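Robot joins the teardown bench in Dalton, leaves the sticky screws to the staff

DALTON – The newest hire at the Castellanos computer refurbishing shop does not drink coffee, has no view on the radio station and has yet to park in Vaughn Ridgeway's spot. On these grounds alone, Ridgeway is prepared to call the first months a success.

The hire is a robot arm, which the staff call Flolari after the name stenciled on the crate it came in. It started in January on the teardown bench, where retired office desktops are opened up, relieved of their memory and anything else worth saving, and sent along to testing or to the scrap pallet. Until this winter the whole job was done by people with screwdrivers, bandaged thumbs and a shared bottle of ibuprofen.

Now the people open the cases, and the arm goes in after the memory. 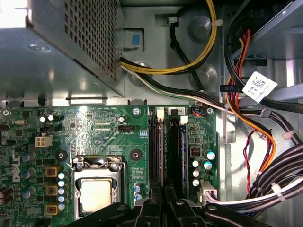 The gripper over the memory slots of a Dell desktop on the teardown bench.

"It's very good at the boring part," said Ridgeway, who has run the bench for longer than he cares to put in print. "I was also very good at the boring part. I'm trying not to take it personally."

A memory module comes out easily enough for anyone who has done it a few thousand times. The latch goes back, the stick comes straight up, and the trouble lies mostly in getting there. Office desktops were wired by people who did not expect company. Drive cables droop over the board, power leads wander wherever they like, and every model year hides its wiring in a different spot.

Clearing the way is still handwork. Lovisa Grønli, who moved over from shipping when the arm was installed, nudges cables aside, checks that the case is sitting square and gives the go-ahead. The shop calls her position "cell attendant." Her coworkers call it "the nanny."

"I used to lift boxes all day, and now I get a stool," Grønli said. "People keep asking if I'm worried about the robot. I'm worried about losing the stool."

Her pay went up when she changed jobs, she said, though not by enough to stop her from mentioning it.

The arrangement had a rocky start. On its first morning the arm halted 2 times before the coffee was ready, both times over a loose cable, and then sat with its fingers in the air until someone pressed the reset button. Sigrun Sundqvist, the technician who looks after the software, spent most of that week teaching it the difference between a power lead and something it was supposed to care about.

"A person sees a wire in the way and moves the wire," Sundqvist said. "We take that for granted. I don't take it for granted anymore. I dream about wires."

She has since built a library of the models that come through the door most often. Anything outside it goes to Ridgeway, whose own library is kept in his head and is not backed up.
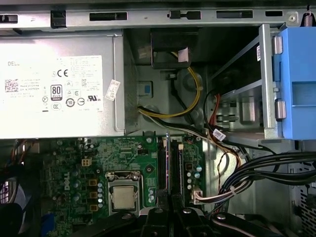
The figures posted next to the time clock are cheerful, as figures next to a time clock tend to be. In its best week so far the bench processed 658 machines. Before the arm, 400 was a week that got you doughnuts. The doughnut threshold has been under review ever since, and the review is the sorest subject on the floor.

"You can't move the doughnuts," said Edivaldo Prado, who tests the salvaged parts in the next room and now receives them a good deal faster than he would like. "If the robot does more, fine. The robot isn't eating any."

Prado's complaint has some substance behind it. Speeding up one bench has filled the shelves at the next one, and for most of the spring his trays of untested memory were stacked to shoulder height. Management has answered by training 2 of the former teardown crew as testers. One of them likes it. The other has asked, politely and in writing, for his screwdriver back.

There were no layoffs, according to shop manager Trygve Sæther, who agreed to be interviewed on the condition that he not be asked about doughnuts. He said he told the crew before the purchase that no one would lose a job over it, and that he has been reminded of this roughly hourly.

What has changed, by most accounts, is the talk. The old bench seated people across from each other, and an afternoon of teardown could cover baseball, divorce and the right way to smoke a brisket. The new layout has fewer people and more space between them. Ridgeway has taken to eating lunch in the testing room, where he offers Prado advice on memory that Prado has not requested.

Sæther is already looking at a second arm, and a quote has come in from Sukier, the firm that installed the first. It would handle hard drives, a task that involves brackets, connectors and the sort of screw that has been in place since the machine was new and intends to remain there.

Ridgeway has read the quote. He has set a few of those screws aside in a jar, he said, and is looking forward to the demonstration.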